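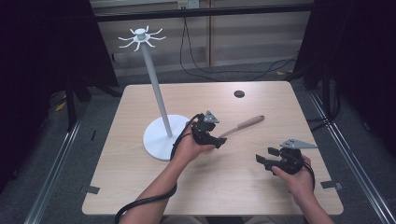

Anisa Entili wrote to the Skaltness office in February to ask whether mugs left in the second-floor kitchen overnight could be returned to a stand instead of being boxed and sent to the storeroom. Her message noted that a box of 24 is hard to search at 8 in the morning, and that several residents had given up and bought new ones. The Building Services team has considered the request and is pleased to adopt it in all three shared kitchens.

Beginning Thursday, each kitchen will have a mug stand. The model selected is a white one with a flat, round base, a single tall pole and eight hooks at the top. It takes up little room, and it may be moved when the table is needed for meals or meetings. Residents are asked to return it to the table afterward.

The following arrangements will apply.

Mugs should be washed and dried before they are hung. A mug that is still dripping should be left in the rack beside the sink. Please hang the first few mugs on opposite sides of the stand, as a load on one side only may cause it to tip. Oversized mugs, travel cups and glassware should be kept on the shelf.

The stands are for mugs in daily use. Personal mugs that are not used from one week to the next should be kept in residents' own rooms. Any mug remaining on a stand over a weekend may be used by others, and the office cannot accept responsibility for breakage or loss.

Spoons and other utensils are a separate matter. The office continues to receive reports of items left on tables after meals, most often serving spoons and spatulas. These belong in the drawer to the left of the stove. The drawers were relabeled last month, and a printed list of contents is posted inside each cabinet door. Utensils brought from home are welcome in the kitchens but should be marked with a room number.

Tables should be wiped down after each use with the cloths provided. Abrasive pads should not be used on the wood-grain surfaces. Spills near the cable openings should be dried at once and reported to the office if liquid has gone through.

The boxes of mugs now in the storeroom, which hold 315 pieces in all, may be examined by residents during office hours through the end of the month. Mugs that have not been claimed by then will be offered to the Cotov Street community kitchen. Residents who wish to reclaim an item need only describe it at the desk; no form is required.

Comments on the new arrangement may be left with Obinna Akpan in Building Services, extension 659. Requests for a second stand in the Quiambao Wing kitchen have already been received and will be reviewed once the first has been in use for a full month.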